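Keeping Small Halls Quiet: A Conversation on Floor Noise

Most complaints about noise in converted buildings come down to floors. Iraklis Michailidis has worked on them for most of his career, first as a site foreman and then as an acoustic consultant with Nalar, where he now handles timber floors in old commercial buildings that are being turned into apartments and offices. We spoke at his desk in the late afternoon, with a stack of test reports between us.

He began with a correction. "People use one word for two problems," he said. "Airborne noise is speech, music, a television. Impact noise is a heel on a board. A floor can be good at one and poor at the other, and the usual old timber floor is poor at both, but for different reasons."

Airborne noise, he explained, is mostly a matter of mass and gaps. A heavier floor moves less when sound pressure pushes on it. A gap lets sound pass no matter how heavy the floor is. Impact noise starts inside the structure, so added mass helps less than a break between the walking surface and the joists.

His current project is the Hauser building, a former warehouse on three levels with joists that span from brick wall to brick wall. The owner wanted to keep the boards visible on the upper side and the joists visible from below. Michailidis described this as the most common request and the hardest one to meet.

"If you keep both faces, there is nowhere to put anything," he said. "You have the thickness of the board. So the first meeting is always about which face they can give up."

In the Hauser building they gave up the ceiling. The design hangs two layers of gypsum board on resilient clips, with mineral wool laid in the cavity. The boards above were lifted, numbered, and put back over strips of dense felt. The perimeter was left with a gap of 8 mm, filled with a soft sealant and covered by a baseboard that does not touch the floor.

I asked about the baseboard. He said it was the detail he checks most often and finds wrong most often.

"A carpenter is trained to close a gap," he said. "He pushes the baseboard down tight and nails it to the wall. Now the floor is tied to the wall again, and the wall carries the footsteps to the next room. I use a strip of card as a spacer and pull it out afterward. If it does not pull out, the baseboard comes off."

The other regular fault is screws. A resilient clip isolates the ceiling only if the board is fixed to the channel and nothing else. One long screw that reaches the joist makes a rigid bridge. In the Hauser building the crew was given a single screw length, and the longer boxes were kept off that level.

Testing was done with a standard tapping machine, placed at several positions on the floor, while levels were measured in the room below. Michailidis runs the test before any work begins, again with the ceiling in place, and again at the end. He dislikes reports that give only the final figure.

"Without the first test, you don't know what you bought," he said. "I have seen a client pay for a system called Clastico and get most of the improvement from sealing a pipe hole."

Room 306, at the end of the top corridor, was the exception. Its final result was worse than that of the rooms beside it, although the drawings were identical. The cause was a radiator pipe clamped to both a joist and the new ceiling channel. The clamp was replaced with a rubber-lined one and the room was tested again the same evening.
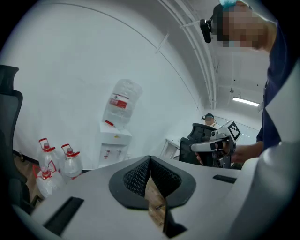
HAUSER BUILDING, October

Arnar Steinarsdóttir, who managed the fit-out for the contractor, Flallow, joined us for the last part of the conversation. Her concern was sequence. The felt strips have to go down after the heavy trades have left, and on most jobs the heavy trades come back.

"The plumber always has one more visit," she said. "We priced that visit into the schedule and held the boards until it was over. It cost us time at the start of the job and saved an argument at the end of it."

She also asked for moisture readings on the old boards before they were put back. Boards that are refitted tight in a dry season can swell into the perimeter gap and close it. Michailidis agreed, and added that he would like to see the readings kept with the acoustic results – at present they usually sit in separate files.

On low frequencies, both were cautious. A lightweight floor will still pass the dull thud of a heavy walker, and the standard rating gives that part of the range little weight. Michailidis tells clients this in writing before they sign.

"The number can be good and the tenant can still hear the man upstairs," he said. "I would like them to hear that from me first."

His next survey is a former printing shop with a similar span and thinner boards. The owner has asked to keep both faces.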